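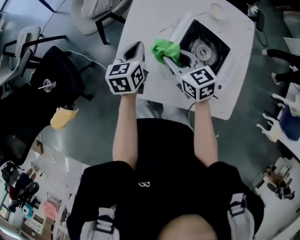 Tinevero Community Help > Buying and Renting > New builds

Reserved a flat off plan, completion date keeps moving. Can I get my deposit back?

Asked by Ecaterina Vlad on 05/01/2015

I paid a reservation fee and then a deposit on a two-bedroom flat at Belico, the new block going up behind the old goods yard. When I signed I was told it would be ready in June. The sales office then sent a letter saying the date had slipped "owing to works on the access road" and gave no new date. I rang and was told late autumn. Last month a different person told me spring.

I am renting at the moment and my landlord wants to know if I am renewing. My mortgage offer also runs out before spring and the lender has said they may not extend it on the same rate.

The contract says the developer will use "reasonable endeavours" to finish by the anticipated date. There is something further on called a longstop date but the space for it refers to a schedule, and the schedule I was given stops at page 2. My solicitor was one recommended by the sales office and she is slow to answer.

Can I pull out and get the deposit back? And do I have any claim for the extra rent? I would still like the flat if they could give me a proper date. It is on the second floor facing the canal and the others on that side have gone.

Answer from Debashish Dewan
Marked as helpful

The longstop date is what matters here. The anticipated date in most off plan contracts is only a target, and "reasonable endeavours" gives them a lot of room. The longstop is the point after which either side can usually cancel, and if you cancel under that clause you should get the deposit back, often with interest. Before that date it is much harder.

So get the full schedule first. Write to your solicitor, by email and not by phone, and ask for a complete copy of the signed contract with all schedules. She must have one. Ask her in the same email:

What the longstop date is, and whether the developer can extend it for bad weather, strikes, road works and so on. Some contracts allow this and the extension can be quite long.

How you have to give notice. It may have to be in writing to a particular address and within a set number of days.

Where the deposit is held. If it is held as stakeholder it stays with the solicitor until completion. If it is held as agent for the seller it may already have been passed on, and then you need to know what insurance covers it.

The reservation fee is separate. Normally it comes off the price once you exchange, so read the form you signed for it.

On the rent, I would not count on anything. A lot of these contracts rule out compensation for delay. I bought at Uvwood, different developer, and we finished well behind the date we were given. I asked for help with storage costs and was told no, then they offered to pay for the flooring in the hall as goodwill. It is worth asking once you know where you stand.

For your landlord, ask if you can go month to month when the fixed term ends. Mine agreed to that with very little fuss. For the mortgage, speak to the lender now. They may want a letter from the developer giving a date, and that gives you a good reason to press for one in writing.

You are also free to change solicitor, even if this one came through the sales office. You will have to pay for the work done so far.

Answer from a guest

Same thing at Martens Court. They said the road was the problem there too. I lost my reservation fee but it was only £100 so I let it go. Don't sign anything new they send you without reading it, my neighbour signed a "variation" and it moved his longstop back.

Answer from a guest

go down to the site and ask the builders, they always know more than the office

Comment from Ecaterina Vlad

Thank you. I have emailed the solicitor with those questions and asked for the whole contract. The landlord is fine with month to month. I haven't had any variation letter yet – will look out for it.

Comment from Debashish Dewan

Good. If the schedule comes back with the date left blank, post again before you do anything, as that is a different problem.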